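MARCH AND VIGIL SAFETY CHECKLIST, WITH COMMENTS
Malden Peace Walk, courthouse to Ploltton Park
Walk-through done Thu 23 March by Nadine Chidiac and Prakash Amin
Comments typed up by Nadine

Status key: OK / FIX / ASK

1. Permit and paperwork

Street permit signed and copied: OK
It covers 1,000 people, and I'd love to see us need every bit of it! Each marshal captain gets a paper copy. Phones die.

Park permit for the vigil: OK
Covers candles in holders only. Torches are a no, so please stop asking Prakash.

Sound permit: ASK
The form says "one amplified source." We have the main speaker plus the choir's little one. Rania Masri is calling the clerk.

2. Route

Sidewalk outside the courthouse: FIX
Loose paving stone by the left-hand ramp. Two of us tripped on it, the same two who were there to look for loose paving. Cone it and post a marshal.

Curb cuts the whole way: OK
Ayman Haddad rolled the full route in his chair and gave it a big thumbs up, apart from the corner at Brurer Street, where the slope is steep. He wants a helper standing there (a helper who asks first, please, and doesn't grab handles).

Rail crossing: FIX
The line needs to stop and bunch up on the near side, then cross as one group. Captains hold both ends. No banners carried upright over the tracks.

Construction fence by the old Zürcher building: OK
Solid, well lit, gate chained. Lovely mural going up on it too.

3. Marshals

Trained so far: OK
We had such a good turnout at the training, and people stayed late to run the linked-arms drill a third time. Joelle Mansour taught it the way she learned it at the draft board sit-ins, slow and quiet, with everybody facing out.

Vests: FIX
The box is short 4. Borrow from the bike ride people.

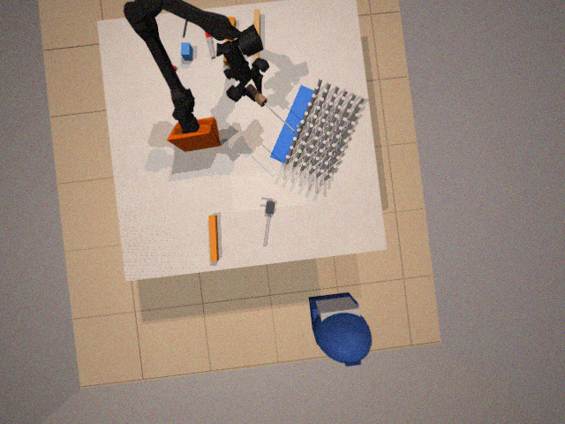
Hecklers: OK
Marshals stand between, hands open, no talking back. Move the line along if you can. If you can't, start a song. It worked beautifully last April and I fully expect it to work again.

Radios: FIX
Channel 2 was full of taxi chatter. Try 5 and test it from the park end as well.

4. People risking arrest

Separate briefing held: OK
Everyone sitting down at the courthouse doors has been through it and has signed the nonviolence pledge. Nobody joins on the day without it, however moved they feel.

Legal support number on forearms, in marker: ASK
Ballpoint washes off. Who has the good markers?

Medications list: FIX
Two forms still blank. Bring your pills in the pharmacy bottle with your name on it.

Clear path to the doors: OK
We keep one door open for people with court business. Prakash measured the gap and a wheelchair gets through easily.

5. Vigil

Candles: OK
482 in the boxes, with paper drip guards on 431. Ayman's kids are cutting the rest.

Water buckets: FIX
One at each end of the lawn and one by the stage.

Reading of names: OK
Joelle goes first. Give her a chair and the low microphone.

6. First aid and weather

Kit checked: OK, except burn gel. FIX.

Rain plan: OK
We march. Vigil moves under the bandstand roof.

All FIX items go back to me by Monday night. I'm so excited to walk this with all of you. Wear real shoes.

Nadine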